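Replacing worn finger pads on the hand-held grippers

Applies to both the left and right units. Allow 11 minutes per gripper if the pads come off cleanly, longer if the old glue has set hard.

In March we lost most of a morning to clips slipping during the drawer task. Marjorie Goodall first put it down to the drawers sticking, and Roy Haworth recalibrated both units before anyone looked closely at the fingers. The inner face of one had started to shred. Loose foam was catching in the wire handles, so a clip would come up with the finger, twist, and drop short of the drawer. Nothing in the logs shows this. The width reading looks normal the whole way through.

Checking the pads

Do this before each block of work, with the clips and the organizer already on the table.

1. Open the gripper fully and set it down.
2. Look along the inner contact face of each finger, under a good light. You are looking for frayed edges or bits of foam standing out from the block.
3. Run a fingernail lightly along the edge. If material moves, the pad is finished.
4. Look at the outer faces too, but light fuzz there is normal and can be left.
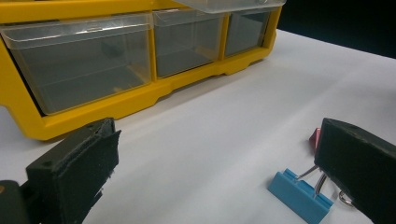 Left finger with a ragged inner edge. Replace at this stage.

Do not trim the loose pieces with scissors and carry on. We tried it, and the trimmed pad lasted 130 more grasps before it let go of a clip again, this time over the floor.

Removing the old pad

Unplug the cable first. Gholamreza Rostami had a finger close on his thumb while he was scraping glue, and although it only left a bruise, the unit should have been dead.

Hold the finger flat on the bench and peel from the tip toward the body. Pull slowly - a fast pull leaves half the foam behind. Lift what remains with a plastic scraper. A metal blade will gouge the finger, and the new pad won't sit flat over a gouge.

Wipe the bare face with alcohol and let it dry.

Fitting the new pad

We use the Fustano foam sheet, cut with the card template in the Treloar box. Cut both pads for a gripper from the same sheet. Mixing an old pad with a new one gives you two different thicknesses and the clip will tilt as it closes.

Line the pad up with the tip, press it down toward the body, and hold it for a full minute. Check that no foam covers the screw holes. Close the fingers on a scrap of card and leave them closed for 2 hours before use.

Testing

Plug the cable back in, zero the width, and put three clips close together in front of the organizer. Test with both grippers in hand, the way you will be working, so that you notice if a cable is pulling on your arm.
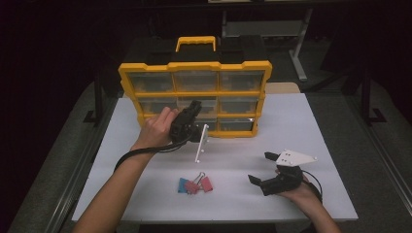
Test position, one gripper at the drawers and the other near the clips.

Pick up each clip by the body, hold it over the table and turn your wrist both ways. It should not shift. Then pick it up by the wire handles and do the same. A pad that passes the first test and fails the second usually has a lifted edge.

Write the date and the unit in the pad log. Change the pads at roughly 400 grasps even if they look fine. Spare sheets are in the drawer under the Ponik charger, and Tia Whiteley orders more when you tell her the last one is open.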